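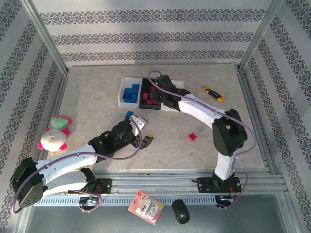

Drisdale wrote to us after their first month and asked why the page for a bench cell must speak so much of rules, when the arms are small and the parts are only little cubes. Their safety lead had answered already that a small arm can still pinch a finger, and we agree with him.

Home | Cells | Guards | Spare Parts | Support | Contact

Sosus Two-Arm Bench Cell

The cell is made for sorting and handling practice with light parts. Two arms are mounted on one aluminum rail at the front edge of the table, and the sorting tray stands at the back, where both can be given work. The enclosure is aluminum profile with wall panels on three sides. The front is open, so the rules below are part of the product.

Supply: 24 V for each arm
Rail length: 600 mm
Speed limit in teaching mode: 200 mm per second
Setup guide: 9 pages, printed, English only

Good practice at the cell

Make your risk assessment for the whole cell, with your own grippers and your own parts. An assessment of the arm alone is not enough, also when the arm is sold as collaborative.

Keep hands behind the rail while the arms have power. To free a stuck part, press the stop first and wait until both arms are still.

Knives and other hand tools have their place outside the reach of the arms. Check this before every start.

Cables must follow the arm with enough slack for the full movement, but a loop should not be able to catch the other arm. Move each arm slowly through its range once after any change - it takes a few minutes.

Two programs that share one tray need an agreed zone for each arm. Đoàn, our partner for training, teaches this with a simple zone sheet, which is included.

Brindmont customers: the August revision of the guide replaces your older copy.

Page updated 9/8/26

This site uses cookies to remember your language and region. Accept | Settings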